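# Usturari VF-45 variable ND filter: two months on a small camera

I bought the Usturari VF-45 to replace two older variable ND filters that had started to annoy me, one because it went green at the strong end and the other because the front ring had worked loose. It's a screw-in filter with a marked range, two hard stops and a small lever on the side for turning it. I paid 160 euros from Bollholm, who had it in stock in the common thread sizes. Mine is the 77mm version and I use step-up rings for everything smaller.

Most of my work is short interviews and bits of product footage, usually with one camera and no assistant. I don't own a matte box that I like, so a filter that goes on the front of the lens and stays there suits me.

## Build

The ring is metal and turns with an even drag all the way round. It's stiffer than my old one. For the first week I thought it was too stiff, but it has stayed where I put it on a gimbal and I've come to prefer that. The lever unscrews and can go in any of three holes. It comes with one spare, which I've already needed.

The hard stops are proper stops. You can't push past them into the range where the dark X pattern appears, and on a 24mm lens I haven't seen it at all. On a 16mm there's a faint unevenness in clear blue sky at the last marking, so I back off a little there.

The front thread is slightly wider than the rear one, which keeps vignetting down but means your usual lens cap won't fit. Usturari puts a pinch cap in the box. It's thin and comes off in a bag. Quyên Lã, who I share kit with, has put gaffer tape round the rim of hers and says it now holds.

## Colour

This was the main reason for changing. I shot a grey card at each marking in flat daylight, with the white balance fixed, and compared the clips on a calibrated monitor. There's a small shift towards warm from the middle of the range onwards. It's even across the picture and one correction deals with it. The green cast I used to fight in skin is gone.

Infrared pollution is less well handled. At the strongest setting, a black polyester jacket came out a bit brown in full sun. A black cotton shirt next to it looked fine. If you film a lot of dark synthetic clothing outdoors you'll want to test this before a paid job.

## Sharpness and flare

At 35mm and 50mm I can't see any loss in 4K. At 135mm there's a slight softening when I look at fine detail, such as hair or brickwork, and I'd take it off for anything critical.

Flare is average. A street lamp just outside the shot gives a round ghost on the opposite side, and it moves as you pan. A Gekico clip-on flag I already had sorts most of it out. 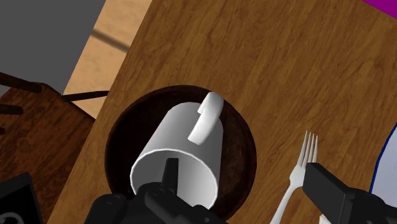
Like any filter of this type it's made of two polarisers, so reflections change as you turn the ring. On glossy paint and car windows that can be quite obvious, and it makes riding the exposure during a take a bad idea. Set it, check the reflections, then leave it alone.

## Against the Lương

The obvious rival is the Lương variable, which costs more and adds a magnetic mount. I borrowed one for a weekend in November and liked how quickly it went on and off. It was also a little more neutral at the strong end. The ring was looser, though, and it slipped twice on the gimbal. If you swap lenses all day, the magnets are worth paying for. I change lenses perhaps four times on a shoot, so I'd sooner keep the money.

## Small complaints

- The markings are pale grey on black and hard to read in the shade.
- The pouch is tight. It takes two hands to get the filter back in.
- There's no step-up ring in the box, even with the largest size.

I'd buy it again for interviews and general outdoor work. For long lenses or black synthetic clothes in strong sun, I'd hire a set of fixed NDs with IR cut.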